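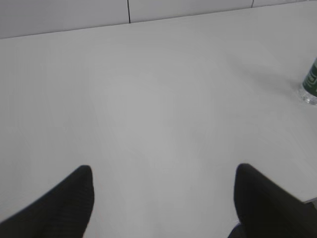 Two weeks of picking up bottles would drive most people up the wall, a visitor to the Darthorpe workshop remarked in February, and she wanted to know why the arm couldn't just be told where the bottle was.

The short answer is that it could. Dindico, the company that runs the workshop, did exactly that for years. Its older arms were given a position and went to it. They did well until a customer moved a table or changed a supplier, and then someone had to drive out and set them up again.

The newer approach is to show the arm what to do many times over and let a program learn from the recordings. A person guides the arm through the job by hand control. The wrist camera records the whole way, along with the position of each joint and how far the fingers are open. One pass from start to finish is called an episode. For the bottle task, Dindico wants 275 good ones before it trains anything.

A single episode takes 17 seconds if it goes well. Resetting takes longer. The operator moves the bottle to a new spot, sends the arm back to its start position and checks that the camera is still recording. Some spots are picked to be awkward. When the bottle stands near the side of the camera's view, only part of it shows, and the learning system has to get used to working from a strip of label and a bit of clear plastic. If every episode began with the bottle right between the fingers, the arm would have no idea what to do anywhere else.

The table is pale and so is the wall behind it. That makes the first task easier, and the operators know it. Later sets will be recorded on darker tables with other things standing around.

Operators work in pairs and switch every 2 hours. Tired people make jerky movements, and the program copies them. Episodes with a long pause in the middle are thrown out. A missed grasp stays in if the operator recovers and finishes the job, as those turn out to be useful later on.

The recordings are sorted with a program called Jekska, which plays them back at 3 times normal speed so that a reviewer can mark each one as keep or drop. Aksoy, a packaging firm, is waiting for the result. It wants an arm that can take bottles from a table and stand them in a tray, and it has asked for a first trial once the training is done.

Cups are next on the list, then jars with lids.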